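Search this site
Search

Okay, so can we talk about the Brandes wedding? I know, I know, I said I was done with minor royals after the yacht business in December. I lasted until breakfast.

For anyone who has a life: Otis Achterberg, who plays the gloomy detective on Jorka (two seasons in, still hasn't smiled), got married last weekend at the Brandes family place out by Jeltden. There were 400 guests. The village has one bakery and one road, and from what I've read the road gave up before lunch. People were leaving their cars in a beet field and walking the rest of the way in heels!

Now the fuss. Somebody's aunt took a picture over the hedge of the groom's side eating at long tables in the yard while the bride's side was up on the terrace, and by Sunday night it was all over my feed that the families "aren't speaking." One site had a body language person on it. Over a hedge! You can see the backs of eleven heads and a dog, and from this we're supposed to know that the mother of the bride is furious.

My theory, for what it's worth, is that the terrace was small. I've been to weddings like this (fine, one wedding, my cousin's, in a barn) and you put the old people where the shade is. Then Marlene Wiegand wrote in her column that there had been "a chill between the tables," and I usually love Marlene, I've read her since she was doing soap recaps, but she wasn't there either. She says so in the fourth paragraph. I wish she'd said so in the first.

What did bother me was the drone. Somebody flew one over the church while the couple was coming out, low enough that the little flower girl put her hands over her ears and cried. That clip has been shared more than any of the nice ones. I watched it once and felt crummy and didn't watch it again.

The dress, though. Long sleeves, high neck, 58 covered buttons down the back, and it came from Kurley, that tiny shop that mostly does christening gowns. I would have bet money on one of the big houses. My sister says it looked like a nightgown and we've been arguing by text ever since. She also thinks Jorka is boring, so you can weigh that however you like. 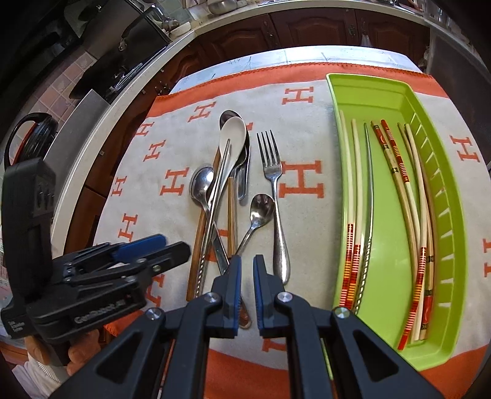
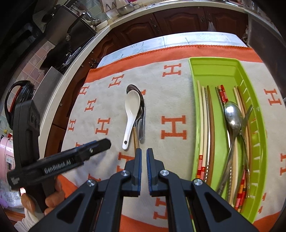

Anyway, the honeymoon. They're supposedly at a rented cabin with no phones, which I hope is true and don't believe for a second, given that he has a new season to promote. If the next thing we get is a grainy shot of him in a rowboat, please don't send it to me. (Send it to me.)

Oh, and a few of you asked about the gift list. They asked for money for the Jeltden swimming pool, which has been closed since the roof leaked. I think that's lovely, and I don't care who was sitting at which table.

Comments are open, be nice about the sleeves. I'll do the Jorka finale next week once my sister has caught up, or I'll just spoil it for her.

Contact | © All rights reserved | Back to top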